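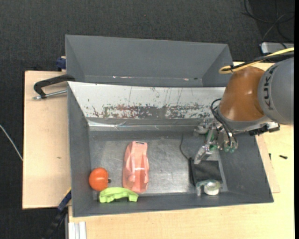

So I finally took the Cetley ferry all the way across, car and all, and I've been boring everybody with it ever since. You get to do it once in your own living room, and after that people start checking their phones, so now it's your turn!

I'd booked the early crossing out of Stomen because it was 12 dollars cheaper (yes, I'm that person). Check-in closes 45 minutes before sailing and they mean it. The woman in the booth had a tide table taped to the window with half the times crossed out in red pen, and when I asked about it she said the channel had silted up again over the winter and the big boat can only get in on the top half of the tide. Dredging is supposed to start in September. I asked which September and she laughed, but she didn't answer.

The boat is the Dervishi, 290 feet long and older than me. She used to do the island run before the new terminal went in at Travum, and you can still find the old route map in the stairwell if you go up on the left side. I love that stuff. The cafeteria does a pretty decent grilled cheese. The coffee, no. Bring a thermos.

I spent most of the trip on the upper deck next to a retired harbor pilot, Heiðrún Þorgeirsson, who was going over to see her sister and who very patiently explained buoys to me. Red on your right when you're coming back in from the sea, at least on this side of the Atlantic, and she had strong feelings about it being the other way around where she grew up. She also told me to watch the wake when we crossed the bar, and sure enough it went all steep and brown for a minute and the car alarms started going off below. Three of them! One was mine.

Anyway, we were 20 minutes late getting in, and unloading took forever because a camper van wouldn't start. I paid 144 dollars round trip with the car. The drive around is free apart from gas, but it's five hours and there's nothing to look at except billboards.

I'm going back on the evening boat next time. If you've done that one, tell me whether the cafeteria stays open, and whether it's worth paying extra for a seat in the front lounge.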